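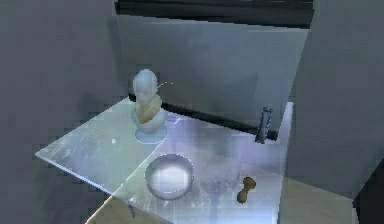
보낸 사람: 모래시계
받는 사람: 환상소설 읽기 모임 메일링리스트
날짜: 2023년 11월 23일
제목: Re: [읽기모임] 그랄틸랑스 3권, 랄로우가 거짓말을 한 걸까요?

안녕하세요, 모래시계입니다. 답장이 늦어서 죄송해요. 주말에 3권을 다시 펼쳤다가 그만 끝까지 읽어 버려서요(이게 문제예요, 한 장면만 확인하려고 펼치면 꼭 이렇게 됩니다).

먼저 물푸레님이 지난번에 쓰신 글을 옮겨 둘게요. 새로 들어오신 분들은 앞 메일을 못 받으셨을 것 같아서요.

> 물푸레님 씀:
>
> 3권 중간에서 랄로우가 프레리히스 성문을 통과하는 장면 말인데요,
> 문지기한테 자기는 소금 장수의 조카라고 하잖아요.
> 그런데 1권에서는 친척이 하나도 없다고 했거든요.
> 저는 처음에 이게 작가의 실수라고 생각했어요.
> 근데 다시 보니 문지기가 "네 삼촌은 왼손잡이였지" 하고 대답해요.
> 그럼 문지기는 그 소금 장수를 안다는 얘기인데,
> 랄로우가 그냥 둘러댄 거라면 너무 우연 아닌가요?
> 다들 어떻게 읽으셨는지 궁금합니다.
>
> 그리고 이건 여담인데 지도가 왜 2권에만 있는지 아시는 분?
> 3권 읽으면서 계속 2권을 꺼내게 되네요.

저는 랄로우가 거짓말을 했다는 쪽이에요. 정확히는, 본인은 거짓말이라고 믿으면서 했는데 우연히 사실이었다는 쪽! 성문을 지난 다음에 랄로우가 우물가에 앉아서 손을 한참 들여다보는 대목이 있잖아요. 처음 읽을 때는 추워서 그러나 보다 하고 넘어갔는데, 이번에 보니까 그때 빵을 왼손으로 뜯고 있더라고요. 1권 여관 장면에서도 숟가락을 왼손에 쥐고 있어서 주인한테 한소리 듣고요. 저는 여기서 소름이 좀 돋았어요.

물론 반론도 있을 수 있죠. 문지기가 떠보려고 아무 말이나 던진 걸 수도 있어요. 이 문지기가 워낙 능구렁이라서, 나중에 델텔에게도 비슷한 수법을 쓰거든요. 있지도 않은 형 이야기를 꺼내서 델텔이 맞장구를 치니까 바로 창을 들이대는 장면이요. 그런데 랄로우는 그때 아무 대답도 안 해요. 고개만 숙이고 지나가죠. 대답을 안 해서 산 건지, 진짜 조카라서 산 건지, 작가가 일부러 흐려 놓은 것 같아요.

델텔 이야기가 나온 김에 하나만 더요. 지난달에 누가 델텔이 너무 답답하다고 쓰셨는데(죄송해요, 누구신지 못 찾았어요) 저는 델텔 편을 좀 들고 싶어요. 말을 잃어버리고, 검도 강에 빠뜨리고, 길도 틀리고, 읽다 보면 한숨이 나오는 건 맞아요. 그래도 탑에서 종을 치러 올라가는 사람은 델텔이잖아요. 무서워서 계단마다 멈춰 서면서도 올라가요. 저는 용감한 랄로우보다 이쪽이 더 오래 남더라고요. 그 장이 짧은 것도 좋았고요. 작가가 멋있는 말을 하나도 안 시켜요.

지도 이야기는 저도 궁금해서 찾아봤는데 확실한 답은 못 얻었어요. 제가 가진 건 한 권짜리 합본인데, 본문이 871쪽이나 되는데도 지도는 역시 2권 앞에만 한 장 있어요. 합본이면 맨 앞으로 옮겨 줄 법도 한데 말이죠. 번역 후기에 안넬리스 오버홀처가 그린 지도라고만 적혀 있고 다른 설명은 없습니다. 저는 그냥 복사해서 책갈피로 써요. 프레리히스 북쪽 늪 이름이 지도하고 본문에서 다르게 적혀 있으니 보실 때 참고하세요. 본문은 "잿빛 늪"인데 지도에는 "재의 늪"이에요. 같은 곳 맞습니다. 저는 이걸 다른 곳인 줄 알고 8월 내내 헷갈렸어요.

아, 번역 이야기도 조금만. 문지기 대사가 원문에서는 현재형인지 과거형인지 혹시 아시는 분 계세요? "왼손잡이였지"라고 하면 삼촌이 이미 죽은 것처럼 들리는데, 5장 끝에 나오는 소금 수레 노인이 저는 자꾸 그 삼촌 같거든요. 노인이 고삐를 어느 손에 쥐었는지는 안 나와요. 세 번 읽었는데 안 나와요! 원서 가지고 계신 분이 그 부분만 확인해 주시면 정말 고맙겠습니다.

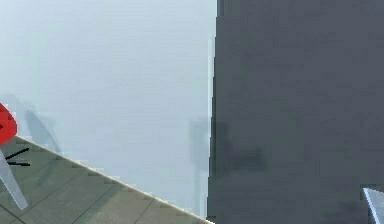 다음 모임 안내

다음에는 3권 13장까지 읽고 이야기하기로 했어요. 탑 장면 다음부터 강을 건너는 데까지입니다. 4권 내용은 아직 쓰지 말아 주세요. 먼저 읽으신 분들 입이 근질근질하시겠지만, 꼭 쓰셔야겠으면 제목에 [4권]이라고 달아 주시면 제가 안 열어 보고 참을게요.

이야깃거리는 제가 두 가지만 먼저 던져 둡니다. 하나는 강의 뱃사공이 뱃삯으로 왜 돈 대신 이름을 달라고 했는가. 또 하나는 그때 델텔이 준 이름이 진짜 자기 이름인가 하는 거예요. 저는 뱃사공이 나오는 대목의 노래 번역이 좀 어색하던데, 다른 분들은 괜찮으셨는지도 듣고 싶네요. 운을 맞추느라 그런 것 같은데 둘째 연은 누가 누구한테 하는 말인지 잘 모르겠어요.

답장하실 때 앞 메일 전체를 붙이지 말고 필요한 부분만 남겨 주세요. 지난번에 휴대폰으로 내리다가 손가락 아파서 혼났어요.

그럼 다들 감기 조심하시고요. 물푸레님, 왼손 얘기 꼭 반박해 주세요. 기다릴게요!

모래시계 드림

--
이 메일은 환상소설 읽기 모임 회원에게 발송되었습니다.
수신을 원하지 않으시면 제목에 "탈퇴"라고 적어 회신해 주세요.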